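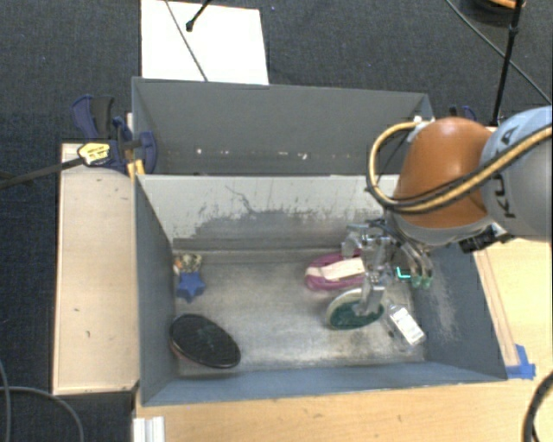 **Figure 7.1.** A KUKA arm with its gripper lowered into a gray bin of mixed objects. A second bin stands directly behind the first.

# Chapter 7: Planning and Budgeting for a Picking Cell

## Learning Objectives

After completing this chapter, the reader should be able to:

- separate the price of a robot from the cost of a working cell
- prepare a written requirement before vendors are contacted
- compare quotations that do not cover the same scope
- set aside funds for the years after installation

## 7.1 The Arm Is One Line of the Budget

Most requests for automation equipment begin with the robot. A department sees an arm at a trade show or at a supplier's site, obtains a price, and submits that price for approval. The figure is usually accurate. It is also incomplete, and the department often returns within the year to ask for more.

A picking cell of the general type shown in Figure 7.1 has many parts. The gripper is commonly bought apart from the arm. Hoses and cables must be routed along the arm so that they can follow its movement. Bins must be held in a known position, whether by a purchased fixture or, as in the figure, by clamps. The surface beneath them must be firm enough that the bins do not shift when the gripper touches a wall or floor. Sensors, guarding, a controller, software licenses, and the labor to bring these together make up the remainder.

In this chapter, the term *cell cost* refers to the total of all such items up to the day of acceptance. The term *ownership cost* adds everything spent afterward.

## 7.2 Stating the Requirement

A requirement should be written in terms of the work and should be complete before any vendor is approached. For picking from bins, the central question is the range of items. The bin in Figure 7.1 holds a round green object, a pink oval one, a small bottle-like container lying on its side, and a blue star, along with several smaller pieces. A gripper suited to one of these shapes may do poorly with another. Buyers who describe their goods only as "small parts" will receive quotations that cannot be compared.

The written requirement should record the following:

1. The largest, smallest, heaviest, and most fragile items to be handled
2. The inside dimensions of the bins and the condition of their walls and floors
3. The number of picks needed per hour, and the share of missed picks that can be accepted
4. The floor space, power, and compressed air available at the site
5. The person authorized to approve changes

Item 2 is often left out. Bins in regular service become scuffed and scraped, and worn metal may reflect light unevenly. A system tested only with new bins should be tested again with used ones before payment is released.

## 7.3 Case: The Povik Warehouse

The distributor Desivness began planning a picking cell for its Povik warehouse in January. Kristýna Vrabec, the operations manager, requested quotations from two integrators, Zelenák and Dridine. The Zelenák quotation was the lower of the two by a wide margin. Radek Šťastný of the purchasing office recommended that it be accepted.

The finance controller, Joelle Nimri, asked that both quotations be rewritten against a single list of 26 items. The exercise took two weeks. It showed that Zelenák had left out guarding, spare fingers for the gripper, and operator training. Dridine had included all three, together with 50 hours of on-site support. Once the missing items were priced, the difference between the two offers fell to 2,330 euros.

Desivness also asked each integrator to complete a trial of 400 picks using goods and bins taken from the warehouse floor. The terms of the trial are reproduced in Section 7.5, and the reader will be asked to revise them.

## 7.4 Dividing the Budget

It is useful to divide the request into four parts: equipment, integration, site preparation, and reserve. Each part should have its own approval and its own responsible person. Money should not be moved from the reserve to equipment before acceptance, even where the equipment budget has been exceeded, as most unplanned costs arise during integration.

Wear parts belong in the annual operating budget. Gripper fingers, hoses, and cables should be listed by part number, with the supplier's delivery time beside each entry. Section 7.6 provides a blank form for this purpose.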